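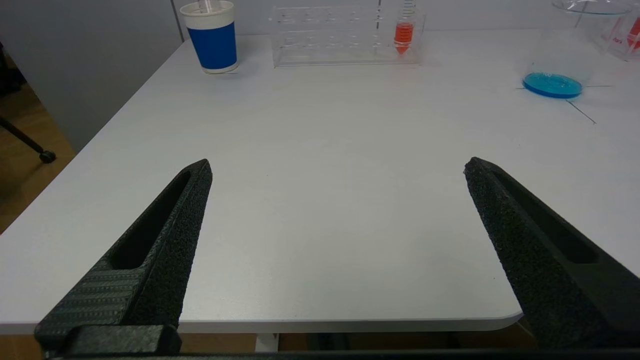
How many times do you have to show a robot the same task before it can do it alone?
It depends on how much you let the task change between runs. With everything starting in the same spot, we got by with 77 demonstrations. Once we let things move, 2,000 wasn't a silly number.

I spent most of August on the tube task at Clustau. You hold the Habte controller, drive the arm to the rack, close on a tube, lift, put it back, open. Then you reset and go again. A good run takes me 14 seconds. My early ones were far slower, and I threw nearly all of them out because I kept stopping halfway to think. The policy learns the stopping too.

Mélanie Hawthorne drives much more smoothly than I do. She comes in high and drops straight down, while I come in at a slant. We mixed our runs for a week and the arm picked up something in between that missed the rack. Now one person does a whole set.
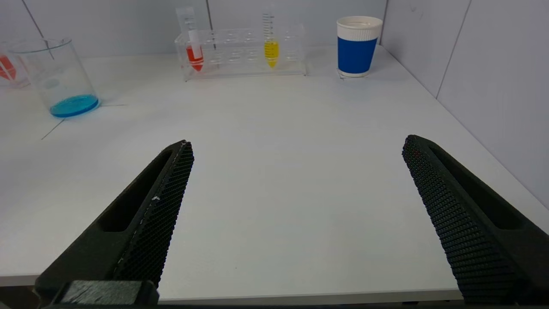

Tube rack, beaker and paper cup along the back of the table, gripper open.

I also cut my sessions to six sets a day. After that my thumb gets sloppy on the close. Next up is pouring, which I have put off twice.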